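Jastness Table Covers and Cloth by the Roll

Product group: Table linen and work cloths
Supplied by: Erkthorpe Contract Textiles
Range: Jastness

Overview

The Jastness range consists of plain woven cloths for long tables in schools, halls, offices, sorting rooms and workrooms. The cloths are sold ready hemmed in three standard lengths, or by the roll for customers who prefer to cut and finish their own. All items in the range are made from the same base fabric, a medium-weight blend of cotton and polyester with a matte surface.

Jastness cloths are intended for daily use. They protect the table top from light scratches, reduce noise when objects are set down, and give a plain background against which clothing, paper and small parts can be seen without glare. They are not waterproof and should not be used under hot equipment.

Sizes

Short: fits tables seating four to six persons
Standard: fits tables seating eight persons
Long: fits two standard tables placed end to end
Roll: supplied uncut, with a plain selvage on both sides

Customers who require a floor-length drop on all sides should order one size larger than the table. Made-to-measure cloths are available on request and are cut at the Ferrand workroom. Please allow additional time for these orders, as they are inspected individually before dispatch.

Colors

The range is offered in sage, stone, slate, oatmeal and white. Color may vary slightly between production lots. Where several tables are to be placed together, the full quantity should be ordered at one time and the lot number kept for reference. Lot numbers are printed on the sewn label at one corner of each hemmed cloth, and on the inside of the tube for rolls.

Sage and slate are recommended for rooms with strong overhead lighting. White is recommended for formal occasions only - it shows marks more readily than the other colors and requires more frequent washing.

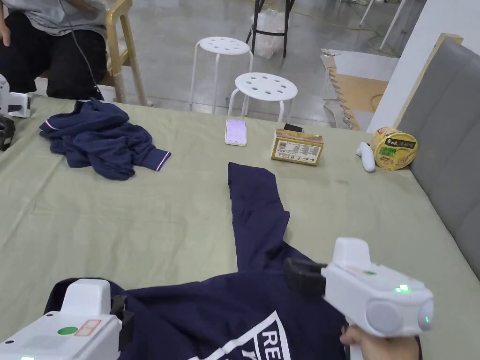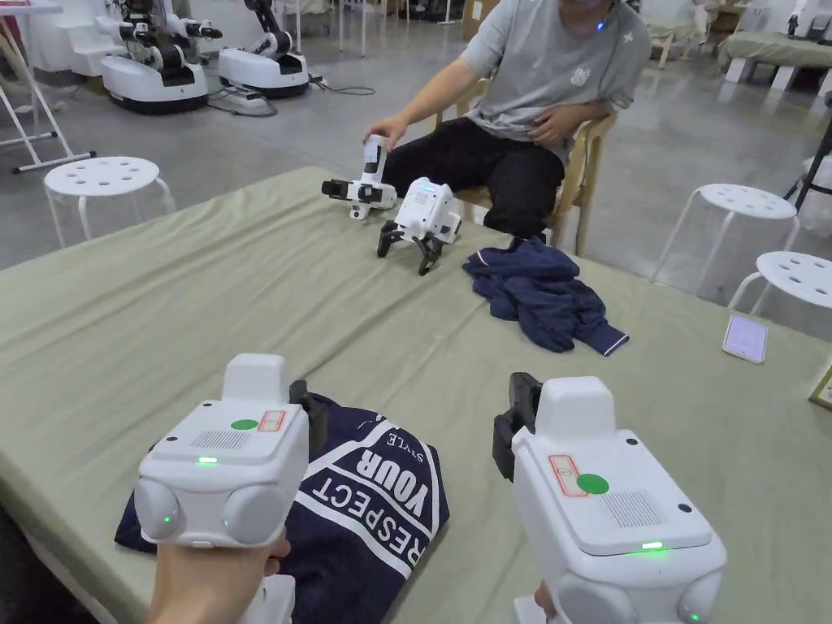 Page last changed: March, 17:00

Item numbers

Jastness hemmed cloth, all sizes: 1,982
Sample card, all five colors: 17

Please quote the item number, size and color on every order. Orders received without a color will be held until the customer has been contacted.

Fabric and finish

The fabric is washed before cutting to limit later shrinkage. Hems are double turned and stitched with polyester thread, and corners are mitered on the standard and long sizes. The short size has square corners.

Each production lot is tested for resistance to rubbing. The fabric is required to withstand 1,000 rub cycles without visible thinning before the lot is released for cutting. Test records are kept at Erkthorpe and may be requested by contract customers.

Care instructions

Machine wash warm with similar colors. Do not bleach. Tumble dry on low heat and remove promptly. Iron on a medium setting while slightly damp if a smooth finish is required.

Cloths that have been folded in storage will show creases when first laid out. These may be removed by ironing, or by hanging the cloth overnight in a humid room. Creasing does not affect the wear of the fabric and is not accepted as grounds for return.

Accessories

Jullow table clips are available for use with all hemmed sizes. The clips hold the cloth at the table edge and are suited to tops of ordinary thickness. They should be removed before washing. Clips are not recommended for glass tables or for tables with a beveled edge.

Ordering and returns

Hemmed cloths may be ordered singly. Rolls are supplied to account customers only. Unused cloths in their original wrapping may be returned for exchange or credit. Made-to-measure cloths and cut lengths cannot be returned unless faulty.

Claims for damage in transit should be made in writing on receipt of the goods, with the lot number and the delivery note. Replacement cloths will be matched to the original lot where stock allows - otherwise the nearest available lot will be offered for approval before shipping.

Related products

Jastness napkins, hemmed
Jastness bench covers
Jullow table clips, pack
Ferrand felt underlay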